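The Second Life of the Office Computer

When an organization replaces its computers, the old ones seldom leave the building at once. They move to a storeroom, then to a corridor, then to whatever space is left beneath the stairs. In the town of Grosbridge, a survey of public offices carried out last year found 954 desktop computers that had been taken out of service and were still on the premises. Many had been stored so long that no current member of staff knew which department had bought them.

The survey was the starting point for the Grosbridge Equipment Reuse Program, which opened in July and now receives retired machines from the town's schools, libraries and administrative offices. The program tests each computer, removes what was stored on it, and decides whether it should be repaired, used for parts or sent for recycling. Machines that pass are offered to households and community groups at a low fixed charge.

The case for such work is well established. A large share of the energy and raw material that goes into a computer is spent before it is ever switched on. Keeping a machine in use for a few more years spreads that cost over a longer period, and delays the day when its metals and plastics must be dealt with as waste. For the household that receives it, the benefit is more direct. School assignments, job applications, tax forms and medical appointments are now handled largely online, and a telephone screen is a poor place to fill in a long form.
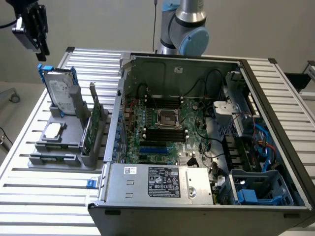
Data security was the first concern raised by the offices asked to take part. A computer used in a school or a records office may hold names, addresses and correspondence that must not leave the institution. Under the program's rules, storage drives are logged on arrival and kept in a locked cabinet until they have been erased. The erasure is then checked by a second member of staff. Drives that cannot be erased in full are destroyed, and the donating office receives a written record listing each one by serial number.

Several offices asked to keep their own drives and hand over the rest of the machine. The program accepts this arrangement, although it adds to the cost of each finished computer. A replacement drive is usually the most expensive single item in a repair, and the supply of donated drives in good condition is uneven from one month to the next.

The repair work is more routine than the public tends to expect. Dust is the most frequent complaint, followed by worn fans, failing power supplies and clock batteries that have run down. Memory is often moved from a machine that will be dismantled to one that will be kept. Staff work from a written checklist, and a computer that fails the same test twice is set aside for parts. The limit is firm, and it was adopted after the first weeks, when too many hours went to machines that were never likely to be released.

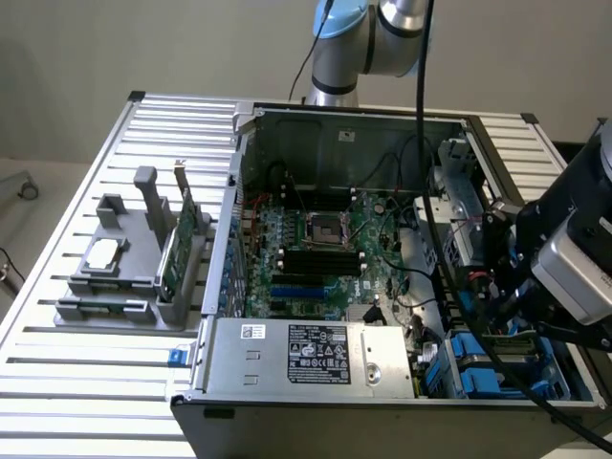 A desktop computer with its side panel removed and the processor socket open.

Of the first 500 computers received, 207 were returned to use. The remainder supplied parts or went to a licensed recycler in Belard, the nearest town with a plant able to handle circuit boards. The proportion is lower than the planners had hoped for, and the program's first report discusses the reasons at some length. Age is the main one. Offices gave up their oldest equipment first, and a good number of those machines could no longer run a supported operating system of the kind most applicants ask for.

Part of the answer has been to offer a free operating system on older hardware. Acceptance has been mixed. Libraries and clubs, which mainly need a web browser and a word processor, have taken these machines readily. Families with children in school have been more cautious, as some classroom programs will not run on them. The program now asks applicants what they intend to use the computer for before one is assigned, and a short printed guide is supplied with every machine.

Belard offers a useful comparison. Its own reuse service has been running for longer and has settled on a narrower purpose. It accepts only machines from schools, all bought under the same contract, so that spare parts fit and staff know the common faults well. The service turns away almost everything else. Grosbridge has chosen to accept equipment from any public body, and the variety of cases, boards and connectors on its shelves is the price of that decision. A shared parts store between the two towns has been proposed, with space offered at the Skurnileck depot, but the question of who would pay for transport remains open.

The village of Onu has taken another course. It has no repair service, and instead holds a collection day twice a year, sending what it gathers to Grosbridge by truck. Residents may bring their own equipment as well as that of the village office. Personal machines arrive with fewer records and a wider range of faults - some have been stored in barns and attics - but they are also, on average, newer than those given up by public offices.
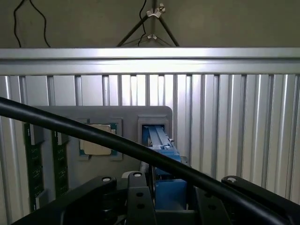 Can a household donate a computer that no longer starts?
Machines that do not start are accepted, provided the case is complete and has not been damaged by fire or flood. The memory, fans and cables can often be used elsewhere, and the owner may ask for the storage drive to be returned at the desk.

Funding is secured through the end of next year. The town council has set a target of 1,000 computers received by that time, and it has asked that future reports give separate figures for machines repaired and machines dismantled. Program staff have asked in turn for a change in how offices buy equipment. Purchase contracts in Grosbridge have rarely mentioned spare parts or repair manuals, and a computer that is difficult to open when new is no easier to open after eight years. A revised contract form, which would require suppliers to state how long parts will be available, is under review by the purchasing department.

Applications for refurbished computers are taken at the main library in Grosbridge and at the village office in Onu. Applicants are asked to bring proof of address and should expect to wait several weeks, as demand for machines suited to schoolwork is currently greater than the supply.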